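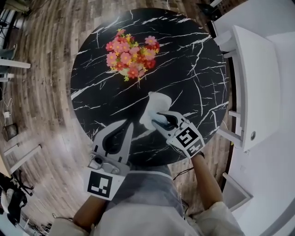 Montage de la grue Merkus : mes notes après la dernière étape

23/05/2020

La grue est terminée. C'est une boîte Merkus, référence 1467, en pièces métalliques perforées avec vis, écrous, deux moteurs et un boîtier de commande filaire. L'emballage annonce 1136 pièces, visserie comprise. Je l'avais commandée chez Tóth, qui vend surtout du matériel de modélisme ferroviaire mais garde un rayon de jeux de construction au fond du catalogue. Le colis est arrivé dans un carton trop grand, la boîte avait un coin enfoncé, rien de cassé à l'intérieur.

J'avais déjà monté un camion-benne de la même marque, 500 pièces, sans moteur. Le passage à la grue est plus raide que je ne le pensais. Le camion se montait en suivant les images sans trop réfléchir. Avec la grue, il faut lire la page entière avant de prendre la première vis, et parfois la page suivante.

Ce que contient la boîte

Les pièces sont réparties dans 16 sachets numérotés. La numérotation ne suit pas les étapes de la notice, elle suit le type de pièce : les poutrelles dans les premiers, les plaques ensuite, puis les engrenages et les axes. La visserie est à part, dans une boîte à compartiments en plastique souple dont le couvercle ferme mal. J'ai transféré les vis dans des pots à yaourt en verre, un par longueur. Les vis de 8 et de 10 mm se ressemblent beaucoup et la notice les imprime presque à la même taille.

Les outils fournis sont deux clés plates et un tournevis coudé. Les clés suffisent. J'ai laissé le tournevis dans son sachet et pris le mien, plus long, avec une pointe aimantée. Pour les écrous au fond de la flèche, une pince à bec fin est presque obligatoire.

La notice est sans texte, à part une page d'avertissements en neuf langues. Les dessins sont nets. Le gris foncé et le noir se confondent, par contre, et j'ai monté deux équerres noires à la place des grises dans le châssis. Ça ne se voit plus une fois la cabine posée.
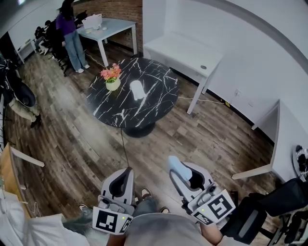
Le châssis et la tourelle

Le châssis m'a pris deux soirées. Il est long à faire et assez répétitif : les quatre stabilisateurs sont identiques, avec chacun un axe fileté, deux bagues et un patin en caoutchouc. Il vaut mieux ne rien serrer à fond avant d'avoir posé les traverses. J'ai tout serré sur le premier côté, et les trous du second ne tombaient plus en face. J'ai desserré, recommencé, et perdu un écrou sous le radiateur.

La tourelle repose sur une grande couronne dentée. Le premier moteur vient se loger en dessous, à plat, et entraîne la couronne par un petit pignon. La notice montre un jeu d'un demi-trou entre les deux, sans dire comment le régler. J'ai glissé une bande de papier entre les dents, serré le support, puis retiré le papier. La rotation est régulière, avec un léger claquement toujours au même endroit. Je soupçonne une dent mal moulée. J'ai écrit à Tóth à ce sujet, ils m'ont répondu le lendemain en proposant d'envoyer une couronne de rechange en juin, quand ils seront réapprovisionnés.

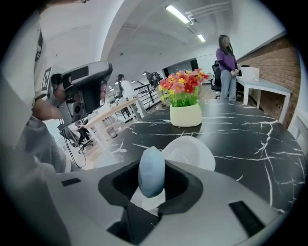

La flèche, elle, se monte à plat et se pose en dernier. Elle est faite de trois tronçons en treillis, boulonnés bout à bout. C'est la partie que j'ai préférée, parce que les erreurs se repèrent tout de suite : si une diagonale est à l'envers, l'ensemble vrille. Le treuil est entraîné par le second moteur avec une réduction à deux étages. Le fil fourni est une cordelette de coton tressé qui peluche au bout de quelques montées. Je l'ai remplacée par du fil de pêche tressé que j'avais au garage, passé deux fois dans la poulie de tête.

Le câblage demande un peu de patience. Les fils des moteurs sont courts et doivent passer par l'axe creux de la tourelle avant la pose de la cabine. La notice le signale par une petite flèche rouge que j'ai ratée. J'ai donc démonté la cabine, ce qui fait vingt-deux vis, et je l'ai remontée.

Pour l'alimentation, le coffret prend quatre piles LR6. Avec des accus rechargeables Pranotel que j'utilise pour tout dans la maison, le treuil est plus lent mais il monte quand même une tasse à café vide. Avec des piles neuves, il monte la tasse et la cuillère. Je n'ai pas essayé plus lourd, l'arrière du châssis commençait à se soulever et je n'ai pas encore de vrai contrepoids. Celui de la boîte est un simple caisson en tôle, vide. Je vais le remplir de grenaille ou de vieux écrous. 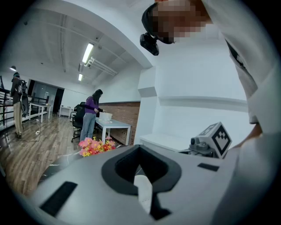
Il existe aussi un module sans fil, vendu séparément par Vikgate, qui se branche à la place du boîtier et se pilote depuis un téléphone. J'ai lu des avis assez partagés sur le forum où je passe le soir : la connexion serait lente à s'établir et l'application n'aurait que trois vitesses. Le boîtier filaire n'en a qu'une, donc ce serait déjà mieux. Le prix me retient pour l'instant, c'est presque la moitié de celui de la grue.

Il me reste neuf vis, quatre écrous et une rondelle en laiton que je ne retrouve dans aucune étape. J'ai repris la notice à l'envers, depuis la flèche jusqu'aux stabilisateurs, sans trouver où elle irait. Si quelqu'un a monté la 1467 et sait à quoi elle sert, les commentaires sont ouverts. Je referai un billet quand la couronne de rechange sera posée.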